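Search this notebook Enter keywords Go

Werlow Appliance Workshop, Danorville
Posted in June by the bench staff
2 comments 253 views

Microwave oven, compact countertop type, entry 2

Purpose of this entry: to record the condition and labelling of the Midea oven before it is assigned to the shared kitchen at Ikcombe, and to set down the control layout for the card that will be posted beside it.

The oven was placed on the white table at 9:40 a.m. The body is cream plastic. The exterior was inspected first, beginning with the door and the upper front edge. Faint grey scuffs were noted along that edge, together with a little dust. A few small dark specks are present on the door below the left side of the window. None of this is considered a reason to decline the unit. Colleagues are asked to use a damp cloth and mild dish soap only, as the scouring pads took the finish off the previous oven.
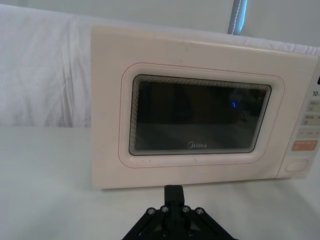
The door seal and hinge are to be examined under a separate entry, once the feeler gauges have been returned from the Tymoshchuk bench. Until then the oven should not be run with a load. The turntable ring and glass plate have been requested from stores under slip 1,338 and should be kept with the unit when they arrive.

Controls. The panel is to the right of the door and is labelled in Chinese, which is the main difficulty for the Ikcombe kitchen. The display is at the top, with three quick-time markings directly under it: 10, 1 and 5. Each number is followed by a very small character, and the card must give the unit of time for each in English. Two beige pads come next, each divided into left and right halves. Under these is the adjustment pad, minus on the left and plus on the right. The orange button is lower down and has two sections. The door release is the rounded oval at the bottom.

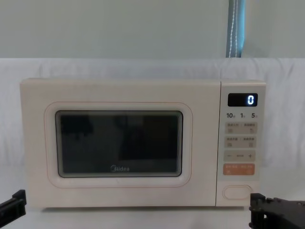
It is proposed that the translation be laid out in the same order as the panel, top to bottom, in type no smaller than 14 point. Adhesive labels should not be placed over the original printing. The draft will be left in the tray by the kettle for correction, and initials are required from two members of staff before it is laminated.

Labels on the top surface were also noted. The two blue-bordered stickers toward the right are to be left in place. The Danorville stores clerk's copy of this page should include their text in full, which has yet to be transcribed; a magnifier will be needed for the row of small print along the front edge.

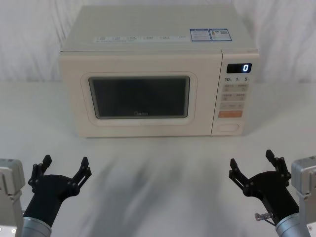
Midea oven from the front, display at 0, stickers on top.

Outstanding: seal and hinge check, turntable parts, sticker text, draft card.

2 shares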